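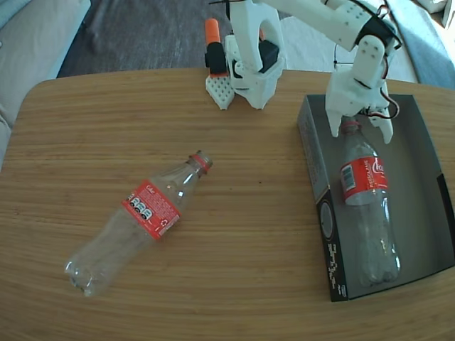

A Box for the Empties

In our apartment in Lorano the empty bottles used to live everywhere. They stood behind the kitchen door, on the balcony, next to the sofa, and one of them traveled for a whole month under the passenger seat of the car. We are not a messy family, but an empty bottle is a strange thing. It weighs nothing, it does not smell much, and for this it is easy to leave it where it is until tomorrow.

The return machine at the Muñoz supermarket pays 10 cents for every bottle. Last year, one winter evening, I added up the receipts that I keep in a drawer, and we had returned 575 bottles. I was surprised by this number, and a little ashamed. My next thought was how many trips across the kitchen it had meant, each time with one bottle in the hand and no place to put it.

So we started with a box. Any strong cardboard box will do, and the one which comes with a new appliance is often better than the one from the grocery store, as its walls are thicker. Low walls are good for a box that stays on the table or a shelf, where you want to see at once what is inside. For the floor I prefer high walls, because of the dog.

The place is more important than the box. In the first week I put it in the hallway closet, very neat, and my family ignored it completely. Then I moved it to the end of the table where we eat, and the bottles began to arrive there. It does not look elegant when guests come. I have decided that I can live with it.

Standing or lying down?

This question divides more households than I expected. A bottle which stands takes little room, and you can fill a box in rows, like in a crate. It also falls easily when the box is half full and somebody pulls it. The last drops of soda stay at the bottom, which is an advantage if you did not rinse.

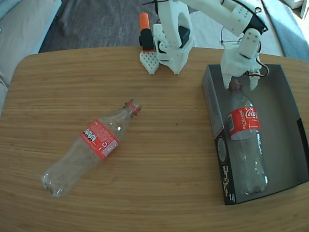 One bottle upright in the box, the other still on the table with the red ring around its neck.

I was a standing person for many years. At the Hukmont repair café, where I go on Saturday mornings, they collect bottles from the visitors and the rule is written on the wall: upright, label to the front. The person at the counter can then see with one look which bottles carry a deposit and which do not. It is a good rule for a public room. At home we drink always the same two or three things, so the label tells us nothing new.

The labels should stay on, by the way. I used to peel them off with great care, under warm water, and then our machine at Muñoz refused the whole bag. It needs the barcode. You should not crush the bottles either, if your machine is of the same kind as ours. A small dent it forgives. A bottle that is folded flat goes back home with you.

About the caps there is less agreement. In Ralov, where my sister-in-law lives, the collection point wants the cap screwed on. In Lorano they accept both. We leave it on when we can find it – usually it is under the newspaper – and the ring around the neck we leave alone, it would need a knife and it is not worth a cut finger. 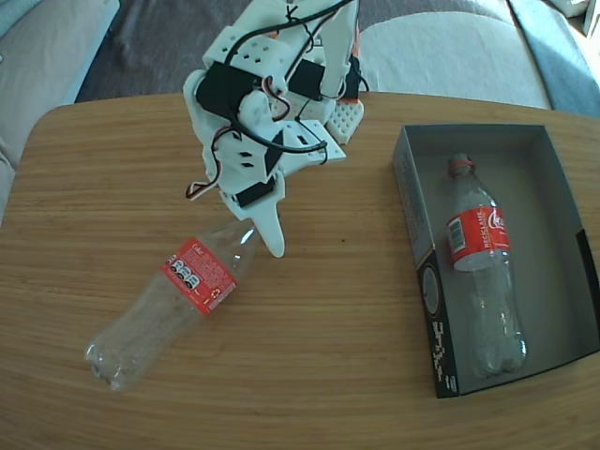

You get more of them in if you lay them down, one reader wrote to us after our spring issue, and you will stop hearing them fall over every time the door slams. She puts in 3 side by side, with the necks all in one direction, and then another 3 on top with the necks turned the other way. That makes 6 in a box which before held 4 and was always tipping.

I tried her method in May and I must admit that it works well with the big bottles. With the half-liter ones it is less clear. They roll, and the upper row slides down as soon as you carry the box to the car. A folded dish towel between the rows helps.

Two more remarks from our own kitchen. Rinse with cold water and let the bottle drain upside down in the dish rack before it goes in the box, otherwise the cardboard becomes soft in the corners and in summer you will have wasps. And change the box when the bottom begins to bend. I waited too long once, on the stairs, between the second floor and the first, and the neighbors were very kind about it.

The money goes in a jar next to the bread. This year the children want to spend it on a tent.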